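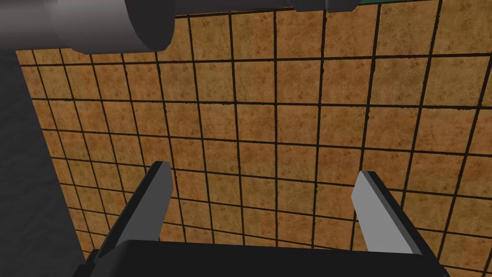
Baldosas en tono tostado con las juntas casi negras.

Diciembre
Por Zodwa Kruger

4. Montaje y prueba de sonido con la mesa Grevetti

Si vienes del capítulo anterior ya tienes los altavoces en sus trípodes y la furgoneta aparcada donde no moleste. Ahora toca lo que a mí más me gusta: enchufar. Yo llevo esta mesa a todos mis bolos, desde bares diminutos hasta la sala Kirkholm (un edificio de 1894 con unos techos altísimos y un eco que se come las baladas), y el orden que te cuento es el que sigo siempre, aunque vaya con prisa. Bueno, ¡sobre todo cuando voy con prisa!

Antes de encender

1. Coloca la mesa donde oigas lo mismo que el público. Pegada a la pared del fondo no, que ahí los graves engañan muchísimo.
2. Baja todos los faders y pon las ganancias a cero. Todas, también las de los canales que no vayas a usar.
3. Conecta la manguera de escenario Tazi. Las entradas 1 a 8 van a micros y cajas de inyección; las dos salidas marcadas MAIN, a los altavoces.
4. Enciende primero la mesa, espera a que se apague la luz naranja y luego enciende los altavoces. Para apagar, justo al revés.

PRECAUCIÓN: no actives la alimentación fantasma con los altavoces abiertos. El chasquido es horrible y te puedes cargar un agudo. Yo lo hice una vez en plena cena de unos novios y todavía me acuerdo de las caras.

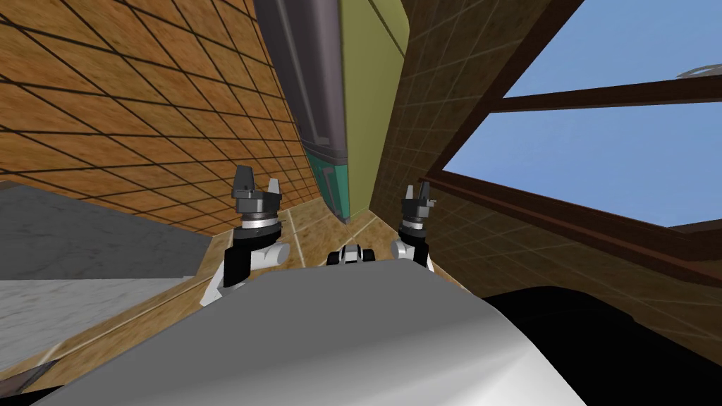 Los dos brazos robóticos, con las pinzas hacia arriba.

Ajustar la ganancia

5. Pide al cantante que cante de verdad. «Uno, dos, probando» no sirve: en cuanto empiece el concierto va a cantar el doble de fuerte, y tú con la ganancia por las nubes.
6. Pulsa el botón PFL del canal y sube la ganancia hasta que el medidor se quede en verde, con algún toque suelto de amarillo en los estribillos.
7. Si se enciende el rojo, baja un poco y vuelve a pedir la misma frase.
8. Activa el filtro de graves en todas las voces y en la guitarra acústica. En el bajo y el bombo, déjalo quitado.

Nota: los micros Cusov dan menos señal que los demás. Súbeles la ganancia sin miedo, que para eso está, y si aun así te quedas corta revisa el cable antes de echarle la culpa al micro.

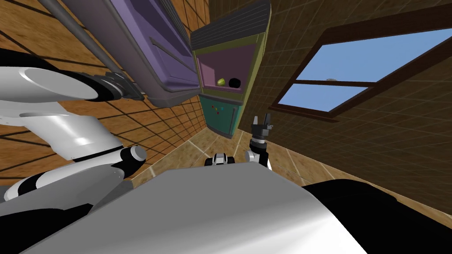 Página 56

Monitores y acoples

9. Empieza por el monitor de la voz principal. Sube el envío AUX 1 despacito, con el micro abierto y el cantante en su sitio.
10. Cuando aparezca el primer pitido, busca la frecuencia en el ecualizador gráfico y córtala un poco. Solo un poco, de verdad, que luego la voz suena a teléfono.
11. Repite con los demás monitores, de uno en uno. Si todo el mundo pide «más de mí» a la vez, baja la guitarra en los envíos y verás cómo se calman.

Rachid Ragab, que toca el contrabajo conmigo en invierno, prefiere no llevar monitor y ponerse al lado del batería. Me parece estupendo: un acople menos que vigilar. Pregunta siempre, porque hay músicos que lo agradecen y ni se les ocurre pedirlo. Con el contrabajo, además, yo le doy la vuelta a la fase en el canal y escucho si gana cuerpo 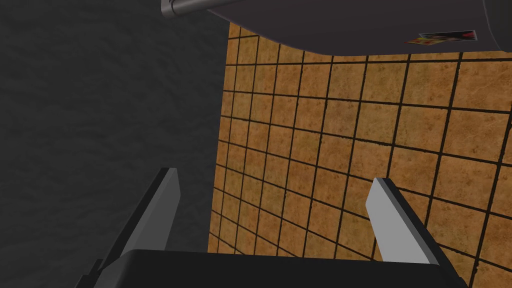

o si se queda hueco; me quedo con la posición que suene más llena y no le doy más vueltas.

12. Toca media canción con toda la banda y date un paseo por la sala. Escucha desde la barra, desde la puerta y desde la primera fila.
13. Guarda la escena: mantén pulsado STORE y elige un número. Apunta en un papel qué grupo es, que a medianoche todas las escenas parecen iguales.

PRECAUCIÓN: al cargar una escena guardada, la mesa recupera también los niveles de MAIN. Baja los altavoces antes de pulsar RECALL.

Para el recital con voz y guitarra, sin batería, salta al apartado siguiente, donde explico cómo uso la reverb de la propia mesa.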